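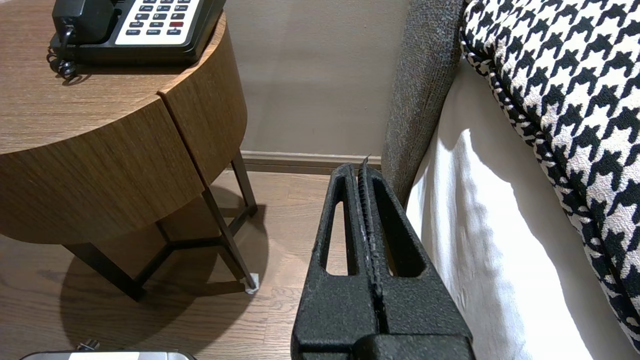

The round bedside table, with the desk phone in its usual spot.

Ask the owner of Grimivard, a small inn with eight guest rooms, which piece of furniture she is proudest of, and she walks straight past the beds. She goes to the little round table with the telephone on it and lays her palm flat on the top.

"Everybody expects me to say the mattresses," she says. "And the mattresses are good! But this is what people touch first. They come in, they put down their keys, their glasses, the paperback they've been reading since the airport. I spent more time on this table than on anything else in the building."

The design is called the Olik, and she found it after a long winter of looking. She had started in December with a stack of catalogs and a tape measure, and she remembers turning down square tables one after another (she has a scar on her shin from the corner of an old one, and shows it happily). Round was settled early. The rest took a while.

"I wanted it thick on top," she says. "So many bedside tables look like they'd blow over. I wanted wood you could see the grain in, a nice middle brown, and I wanted the bottom to be dark metal and open so the floor carries on underneath. You get all that lovely plank floor, why would you hide it behind a cabinet?"

She crouches to point out the white pad on the foot of one leg. The floors were refinished before the inn opened, and she is fierce about them. Chairs get felt, suitcases get a rack, and the tables are lifted when they're moved, never pushed. The housekeeping staff have heard the speech many times.

Then there is the phone. It's black, a proper desk set with a handset and a coiled cord, and keys for things like hold and redial. The room phones came as a lot from MacLeod, an office supplier that was clearing its back stock, and she paid $50 apiece for them. Friends told her to skip phones altogether.

"Oh, I heard it from everyone. Who uses a phone in a room anymore? Well, my guests do! They call down for extra pillows. They call to ask if the kitchen is still doing toast. One gentleman calls the desk every morning of his stay just to find out what the weather's doing, and he has a window right there. I love it. You pick up something with a bit of weight to it and a person answers."

She admits to fussing over the cord. It's allowed to hang over the edge of the table, which a decorator she once hired found untidy. The decorator wanted it clipped and tucked behind. They tried that for a week, and guests kept pulling the whole phone toward them when they lifted the handset. The clips are in a jar in the office now.

Color was the other argument. The walls are beige, and the baseboard is brown, and she has been told more than once that this is a timid choice. She laughs when it comes up.

"I had a sample board from Nokimov with greens on it, blues, a sort of plum. Beautiful! I'd have them in my own house tomorrow. But you wake up in a strange room at six in the morning and you want it to be gentle with you. Beige is gentle. And the wood looks so warm against it."

Her next project is lamps. She has three on trial in her own bedroom and has already gone off one of them, a tall thing with a switch halfway down the cord that she can never find in the dark. Whichever one she picks will have to share a tabletop with the telephone, a water glass and somebody's book, so she has cut a paper circle the size of each base and carries them from room to room in her apron pocket.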